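打印本页 | 用电子邮件发送

参观 Pirkico 实验室:怎样用手教机器折布

我学中文已经很多年,但是写技术方面的文章还比较少,所以请读者原谅我有的句子不太自然。这篇报告写给我们 Zullen 读书小组里没有能去的同学。去的人回来以后,讨论得很热闹,我想把听到的和问到的内容尽量准确地写下来。

Pirkico 的实验室在 Ziststead,从火车站出来要换一次公共汽车,然后走一段上坡路。我们到得早,在楼下等了一会儿。门口没有很大的牌子,我第一次走过去的时候没有看到。上楼以后先签名,然后每个人听一段安全说明,主要内容是不要拉桌子旁边的电线,也不要随便拿标有方块图案的东西。后面这一条我当时不懂,后来才明白它很重要。

接待我们的研究员先讲了他们的问题。他们的项目叫 Annan,研究的是软的东西:布、毛巾、衣服。硬的东西,例如杯子,从哪一边拿都还是杯子的形状。布就不同,拿起来一个角,其他的部分全部变了。用传统的办法写程序,要先知道布现在是什么样子,可是布揉成一团以后,很多部分被盖住了,摄像机看不见。所以他们选择从人的示范里面学习。

示范的办法也有几种。一种是遥控机械臂,人在这边动,机械臂在那边动。他们以前用过,研究员说速度很慢,操作的人也感觉不到布的重量,做一个小时就很累。现在他们用手持夹爪:人一只手拿一个,直接在桌子上做。夹爪的形状和机械臂末端装的夹爪尽量接近,这样人做的动作,机械臂以后也有可能做到。如果人用自己的手指去做,动作会很漂亮,但是机械臂学不了,它没有五个手指。

我问,那么怎么知道夹爪在哪里。回答是上面的立方体。每个立方体的面上印着黑白的方块图案,摄像机看到一个面,就可以计算位置和方向。一个面转过去了,常常还有另外一个面可以看见。这就是为什么参观的人不可以随便碰:如果立方体在夹爪上移动了一点点,之后的数据都会有偏差,需要重新标定。我在笔记本上写了“标定”这个词,回家又查了一遍字典。

他们给我们看了一张表,是最近一次实验的结果。任务是把一块揉皱的布在垫子上展开,再对折一次。训练用了147次示范,由3个人完成。然后让机械臂自己做50次,成功41次。“成功”的意思也写得很清楚:对折以后,布的两条边之间的距离不能超过规定的数值,而且布不能掉到垫子外面。我很喜欢他们先说明标准,再说结果。

失败的几次他们也给我们讲了。最多的情况是夹爪一次夹住了两层布。从上面看,布的边在那里,可是下面还有一层,夹起来就一起走了。还有的时候第一次没有夹到,机械臂不知道自己没有夹到,继续做后面的动作,空着手“折”了一遍。听到这里大家都笑了,研究员也笑,但是他说这其实是他们最想解决的问题。人做的时候,手上没有重量马上就知道。现在的夹爪没有力的传感器,机器只能靠看。

有一位同学问,为什么不只保留做得最好的示范。我觉得这个问题很好。回答是,他们试过。如果示范里面每一次都很顺利,机器就没有见过不顺利的时候应该怎么办。所以现在的规则是:操作的人如果夹错了,不停下来,把布放下,重新夹,把整个过程都录下来。这些“改正”的部分用同样的办法保存,没有特别的标记。他们还没有单独做过比较,所以不能说改正的部分帮助了多少。我把这一点写在这里,因为在讨论的时候有人说已经证明了,我听到的不是这样。

布的颜色也讨论了一会儿。垫子和布的颜色差别大,边缘比较容易找到。换成颜色接近的布,结果会差,差多少他们没有告诉我们。研究员说这是下一步的工作,计划在8月开始,同时会换几种厚度不一样的布。

然后我们进到工作的房间里面。房间很长,是木地板,砖墙,灯光从上面照下来,地板有一点反光。大家请尽量安静,里面有人在工作。我们站在走道上看桌子上的示范。
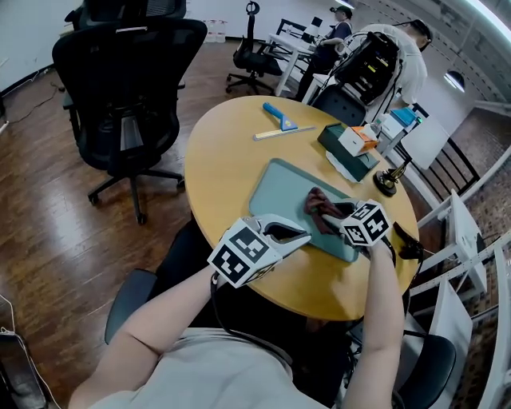
本页最后修改:7月8日,更正了两个错字

看的时候我最注意的是两只手的分工。右边的夹爪夹着深红褐色的布,左边的夹爪张开着,停在垫子左边的上方。平时我自己折毛巾,从来没有想过哪一只手先动。研究员说,开始录数据以前,他们花了很多时间商量这件事:三个操作的人如果习惯都不一样,机器学到的就是一种混合的动作,有时候两只手会互相等。后来他们写了一页简单的说明,规定从哪一个角开始,但是中间怎么调整由操作的人自己决定。

我还问了线的问题。右边夹爪下面的黑色的线垂到桌子边外面,我担心它会影响动作。研究员说习惯了以后就不太注意,不过坐的位置要先调整好,椅子太低的时候手臂很快会酸。他让我们有兴趣的人试一试备用的那一对夹爪。我试了。比我想的难。夹爪的开合很轻,但是我看不到指尖和布之间的距离,总是夹得太高。第二次我夹住了,可是夹住了两层,和机械臂犯的是一样的错误。

试过以后,我对那张表的理解也不同了。以前我读到成功率,只会想这个数字高还是低。现在我会先想任务有多难,布是怎么放的,谁来放。关于最后这个问题,我也问了:每次测试以前,布由一个人抓起来再松手,让它落在垫子上,放布的人不参加评分。这个规定很简单,我觉得很合理。不过人抓布的方法还是会有自己的习惯,研究员同意这一点,说他们考虑过用机械臂来放,还没有做。

参观结束以前有一小段时间喝茶。我们谈到数据能不能公开。他们希望可以公开一部分,但是录像里有时候能看到别的人在后面工作,需要先处理。什么时候能完成,没有给日期。

几点实际的信息,给想去的同学:

参观需要提前写信预约,人太多的时候会分成小组。
鞋子没有特别要求,背包要放在门口的柜子里。
讲解是中文和英文都可以,表格只有英文。
回去的公共汽车晚上班次很少,请先看好时间。

我的笔记里还有一些关于摄像机摆放的内容,但是写得太乱,有两个地方我自己也看不懂了。我已经写信去问,收到回答以后会补充在这一页。

联系方式:请通过 Zullen 读书小组的信箱来信 | 版权归 Zullen 读书小组所有,转载请先联系 | 返回顶部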